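Courtesy Fault

A short story

The phone rang at ten past two in the morning, and the woman at the Jolalberg front desk told me the robot was being polite again.

I asked her what she meant by polite. She said it had both arms out and neither one was moving, and that it had the look of two people at a doorway. I said that was a very useful description and wrote down "deadlock?" on the back of a gas receipt. Then I put on yesterday's pants and drove to Soltport.

I should explain that I was not the right person for this. I worked for Erkley in field support, and field support was me, a van, and a binder. The right person was an engineer who had written the arm software in a single heroic spring and then gone to live on a boat. Before he left he had written us a manual with a section called Known Faults. It ran from 1 to 543 and was remarkably thorough. Fault 212 was what happened if you let a child name the robot using punctuation.

The robot on the Jolalberg job was a Rocha. We had sold it to them in July as a maintenance system, to work overnight on the black housings that stood on the carpet at one side of the building's lower hall. The sales brochure said it would do this "without supervision," and the contract said it would do it "under supervision," and it was generally felt that between the two documents we were covered.

The front desk let me in. The elevator was off at night, to save money, so I carried the binder down the stairs.

The Rocha had got itself well in under the housing. One arm had come in from the right and stopped. The other had come in low from the left with its gripper half open, and stopped. Both of them hummed. Every few seconds one would start forward a hair, notice the other starting forward a hair, and back off.

I checked the screen. It said:

FAULT 544. WAITING FOR OTHER ARM.

I looked up 544. The binder went from 543 straight into the glossary.

Now, the rule for approaching a Rocha is printed on a yellow card, and the card is clipped inside the front cover of the binder, where you can't miss it. Rule 1 says press the red stop. Rule 2 says that the robot is not stopped until the light on its shoulder is out. I have trained other people on these rules. I have done the voice. I have told rooms full of adults that the most dangerous robot in the world is one that's only resting.

I pressed the red stop. The humming quit. The arms held where they were, and the light on the shoulder stayed on.

I considered the light. I knew the light. On this unit it had been replaced in the fall, by me, in the parking lot, with a part that was nearly the same part. It had been unreliable ever since, and I had written that down somewhere. So I decided the light was wrong and I was right, and I lay down on the carpet and put my head and one arm under the housing.

It was peaceful down there. From the floor, the problem seemed simple. Each arm had been told to yield to the other if they got too close. Each arm had done it. The engineer on the boat had built two well-mannered machines and bolted them to one body, and there was not a thing in either of them that would ever say, all right, fine, I'll go first.

Except that there was, of course. He had thought of that. He was a careful man, and a careful man does not leave two arms standing there until the building is torn down. He had given them a timer.

I had my hand on the gripper and was trying to turn it a little by the wrist when I heard the humming come back.

What I want to say is that my training took over. What happened is that I said "Oh, no, after you," out loud, to a machine. Then I got out from under there backward, on my elbows, faster than I had moved since high school, and left a shoe behind.

Both arms went at once. They had each waited the full time, they had each concluded that the other was never going to move, and they had each run out of patience in the same instant. The one on the right swung down past the place where I had been thinking. The one on the left drove its finger up toward the prongs. They knocked together once, hard, with the noise of someone dropping a toolbox into a bathtub. They backed off. The screen cleared, thought about it, and said:

FAULT 544. WAITING FOR OTHER ARM.

I sat against the wall in one shoe and watched the clock. The red button was still pushed in. I could see it from where I was, pushed in as far as a button goes.

After 273 seconds they did it again.

I have had a lot of time since then to think about that number. It isn't a round number. It isn't four and a half minutes, it's three seconds past four and a half minutes, and I would love to know what those three seconds were for. I picture him on the deck of his boat, adding them, to be on the safe side.

The woman from the front desk came down to see what the noise was. She stopped at the bottom of the stairs, which was smart, and asked if it was fixed. I told her it was not fixed but that it was now very well understood. She asked whether the red button stopped it. I said the red button stopped it for a while.

"That's a pause," she said.

I told her we didn't call it that in the literature.

She looked at the robot, and at me, and at my shoe. Then she went to the wall, followed the thick cable with her finger to where it met the outlet, and pulled it out. The humming quit. The light on the shoulder, which was working perfectly and had been working perfectly all night, went out.

I got my shoe back. I also did what I ought to have done first, which was pull the record off the gripper. A Rocha keeps a look at whatever its wrist was facing when a fault trips, and it keeps it whether you are proud of the night or not. I opened it on the stairs with the laptop on my knees. There was the black housing overhead and the four prongs hanging in their row, the shortest one half hidden by the big dark arm coming across. There was the rubber fingertip just under them, so close to doing its job. Off to the left was a square on the carpet, lit up bright as a lunch counter. The dark arm was a blur. It had been moving, then, and the log beside the picture swore in plain text that both arms were at rest.

I read that line several times. Then I went back up and borrowed a pen from the front desk, because mine was under the housing and I had decided it could live there.

The form has a space for attachments and a space for a narrative. The narrative space is four lines long. I filled it and kept going up the margin.

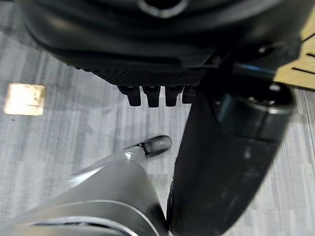 Corrective Action

Erkley took it seriously, to their credit, and by the end of the week there had been a call. It was agreed on the call that a stop should stop things. It was agreed that the timer should not be able to start the arms while the button was in, and that this had always been the intention. Somebody asked whether the technician had followed the yellow card. The technician said he had followed half of it, and it went into the minutes as "partially compliant."

They reached the engineer through a harbor office. He wrote back a kind note, two lines. He said he had always meant to get to 544, and he asked if the arms were getting along any better.

They are, more or less. The left one goes first now. It was decided by a coin, and the coin was mine, and I never got it back either. The new page came in the mail last month, already punched for the binder, and I put it in where it belonged, between 543 and the glossary. It says to unplug the unit and wait for the light.

There's a yellow card at the Jolalberg front desk now too. She has crossed out Rule 1 and drawn an outlet.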